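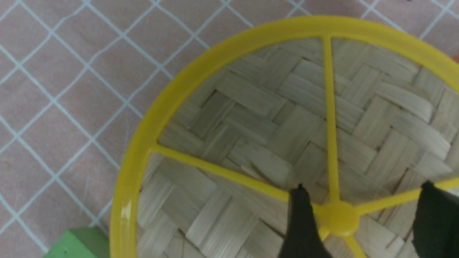 I've had the Uvell Feeder since June and I've put it through enough sessions by now to have opinions, so let's get into it. If you haven't come across one, it's a small electric ball machine for cricket, the kind that sits on a tripod at about chest height and spits out a ball every few seconds so you can bat by yourself. It cost me 300 dollars before shipping, and for a ball machine that's very cheap. I read the manual over breakfast at the table with the pink cloth on it (the one with the white diagonal grid, which I love and my sister says gives her a headache), and by the time I'd finished my second coffee I'd understood maybe half of it. The translation is rough. "Please to align the throat before the hurry" is a real sentence in there and I still think about it in the shower.

First, who's writing. I bat at six or seven for Lestley, in a weekend league where the outfield has two soccer fields painted on it. I started playing as an adult, I'm strong off my legs, and I've been getting out to the same ball outside off stump for years. What I wanted was a way to see that ball over and over without begging a teammate to stand there and throw it. Our club has one proper machine and it lives in Ilse Thiele's garage, and it takes two people and a van to move.

Setup

The Feeder comes in one box and goes together without tools except for one bolt under the motor housing, and they do give you a little wrench for that. Legs click out, the head drops on, the hopper pushes down on top. My first try took most of an evening. Now I can do it while holding a conversation. The hopper takes 16 balls, and that sounds fine until you're the one walking to the back of the net to pick them up again. Sixteen goes by so fast! I bought a second bag of balls for it, and that helped with my mood but of course not with the walking.

It runs on a rechargeable battery that slides in at the back. I get a full practice out of a charge with some left over, and the light goes from green to amber in good time. My one gripe is that the charger cable is very short, so the battery has to dangle or sit on the counter next to the toaster.

What it throws

Two kinds of ball work in it: the dimpled plastic ones that Uvell sells, and the slightly softer rubbery ones that Plalar makes. Real leather balls are out, it says so in three places, and please believe them. The Plalar ones are nicer to hit. They come off the bat with something like a proper sound and they hold up better, but they pick up grit off a concrete net and then you get the odd one that squirts out of the machine at half speed. I wipe mine with a damp rag between sessions, which feels silly and works.

Speed is a dial with no numbers on it, just a thin line getting thicker. At the low end it's a gentle lob that kids could hit. At the top end it's quick enough that I have to be moving early, though anybody who opens the batting at a decent level is going to find it tame. I wish they'd printed some numbers, even made-up ones, so I could go back to the setting I liked last time. I ended up putting a dot of nail polish on the dial.

Swing is a second dial, and I did not expect it to work at this price. It does, sort of. Away swing to a right-hander is lovely, it goes late and it goes the same amount most of the time. Swing the other way is all over the place. I had one go so wide it left the net through the gate. Spin is listed on the box and I'd ignore that completely, what you get is a slow ball that wobbles.

How accurate is it

Better than me, worse than the big machine. I put a cone down on a length just outside off and let it run without batting, only watching, for a few hopperfuls. Most balls landed close enough to the cone that I'd call it the same ball. Then every so often there's a full toss at your ribs. You need to wear your helmet, please. I got lazy about it once, took one on the shoulder and had a bruise with dimples in it.

The tripod is the weak part. On grass it's fine if you push the feet in. On concrete it creeps backward a little with every ball, so after a while your good length has turned into a half volley and you think you're suddenly a genius. I hang a bag of sand off the middle. Juwita Wijaya, who opens for us and borrowed it for a couple of weeks, uses a bucket of water with a lid on, and she likes hers better than mine. She also faced 500 balls in one weekend with it, so I'm inclined to listen.

The remote

There's a remote! It's a little clip-on thing with a start button and a stop button and I'd miss it terribly. You get a beep, then a pause, then the ball. I wish the pause varied a bit, my feet have learned the beep and I caught myself listening for it in a match. A setting for random gaps would fix that. The range is good enough for a full pitch, though it fails if you stand it behind the metal roller, so don't do that.

Has it made me better?

A bit. I'm leaving more balls, and I'm getting my head over the ones I do play. I was using my old Le Roux bat for all of it to save the good one, and the face has held up fine with the plastic balls, some scuffs and nothing worse. I'd guess I'm past 1000 deliveries by now. I have still been caught at slip twice this season. Both were good balls, I'm telling myself.

Would I buy it again

Yes, for one person or maybe a parent with a couple of keen kids. For a club I'd save up for a bigger one, as the hopper would drive a whole squad up the wall. If you do get it, buy the spare feed wheel at the same time. Mine started to go smooth after a couple of months and the new one took ages to come, and in the meantime the balls were slipping and everything dropped short. Swapping it is easy, two clips and the wheel slides off, just watch the spring on the left side because it jumps.

Four stars from me. I'd go up half a star for a longer charger cable and some numbers on that dial.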